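The Sweeping Job

Zyanya Cuevas swept the same table for most of April. She had swept floors before that, at Janjua's, the hardware shop on the hill in Driradville, and when Tuveck took her on they told her the experience would count. It counted for very little. At Janjua's she had used her hands.

At Tuveck she used the grippers. You held one in each fist and they did the holding for you, so that your fingers never touched the brush. Every movement was recorded and sent downstairs to Illia, the machine that was meant to learn from it. Zyanya had seen Illia on her first day, parked beside a sink with its arms folded in. She had said good morning to it, and then felt silly, and then said it again on the way out because she had started.

The target for sweeping was 2,072 good runs. A run was good if everything ended up in the pan and the pan came off the sheet level. The bits were small and dark red and brown, and they rolled. If one got under the bristles and shot off across the carpet, the run was marked bad and she had to go down on her knees and look for it.

"Don't do it too nicely," Tracey Naylor told her. Tracey ran the upstairs room and had a cold that month. "If you're too neat it never sees a mess."

"You said last week I was too messy."

"Last week you were."
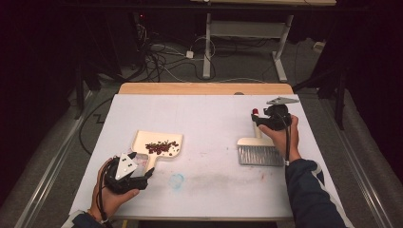
Brush and dustpan, one gripper to each.

The sheet on the table was white when they put it on and had picked up marks since. Zyanya asked whether she should change it. Tracey thought about this and said to leave it, because people's tables had marks on them, and a machine that tried to sweep up a stain for ever would be a problem they would rather know about now.

It did exactly that on the Saturday. They had brought Illia up in the goods lift so that Mr Janjua could see it. He was thinking of hiring one for the shop, to do the aisles after closing and perhaps put the paint tins back where customers had moved them. He came in his good coat and stood by the door with his hands behind him.

Illia took the brush. It got the pan down flat, which was the part Zyanya had thought it would get wrong, and it drew the pile in with short strokes. They were her strokes. She could see the little drag at the end of each one, where her wrist was stiff from breaking it as a girl. She hadn't known she did that until she saw something else doing it.

Then it found the stain. It swept at it once, and looked, and swept at it again.

"What's it after?" said Mr Janjua.

"It thinks there's something left," said Tracey.

They let it go on for over 20 minutes. Mr Janjua asked for a chair. At the end of it Tracey pressed the stop and wrote a line in her book, and Zyanya picked up the two bits that had rolled behind the pan, which Illia had missed.

"My nephew would have stopped," said Mr Janjua.

"Would he have done it in the first place?" said Zyanya.

He considered that fairly. "Not if I'd gone home," he said.

Downstairs there was tea. He wanted to know about the paint tins. Tracey told him that lifting was further on than sweeping. A tin kept its shape and stayed where you put it. Illia had been given 39 different things to pick up and had managed all but six of them, and the six were mostly things that sagged. Bread bags were bad. So was a wet cloth.

"A wet cloth is most of the work," said Mr Janjua.

"I know," said Tracey, and blew her nose.

On Monday Zyanya was moved on to holding. It was slower than sweeping and there was less to look for on the floor. You closed the gripper on a thing, kept it upright, waited, and let go. Tracey wanted the waiting in particular. She said Illia was always in a hurry to be finished with whatever it had hold of, and it could only have got that from one of them.

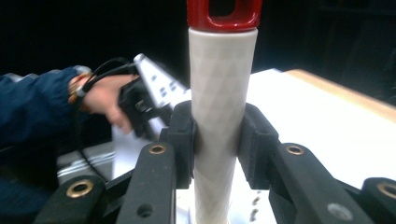

Can a machine be left to clean up a shop by itself yet?

It can do parts of the job, such as lifting solid things and sweeping a clear surface, but somebody still has to check what it missed and tell it when to stop.

Zyanya wrote that out on the back of a delivery note, the question and then the answer, because Mr Janjua had rung to ask and Tracey had lost her voice. She read it to him down the telephone. He was quiet for a bit.

"And how much is the somebody?" he said.

She said she didn't know. She told him what he used to pay her.

"That was for the till as well," he said.

"It was for the till and the aisles and the paint tins. And the bins."

"Does it do bins?"

She put her hand over the receiver and asked. Tracey shook her head.

"Not bins," said Zyanya.

He said he would think about it over the summer. He asked if her wrist was any better, and she said it was the same as always, and he told her there was a new broom in the shop with a bent handle that was supposed to be kind to wrists. He would put one by for her.

She went back upstairs. It was nearly four. Tracey had set out the next thing to be held and gone to find a lozenge, so Zyanya did the run without her. She closed the gripper, kept it upright and waited. She counted under her breath, a good deal longer than she needed to, and thought of the machine downstairs one day standing in a dark shop with a tin in its hand, counting at her speed. Then she let go and pressed the button for a good run, and reached for it again.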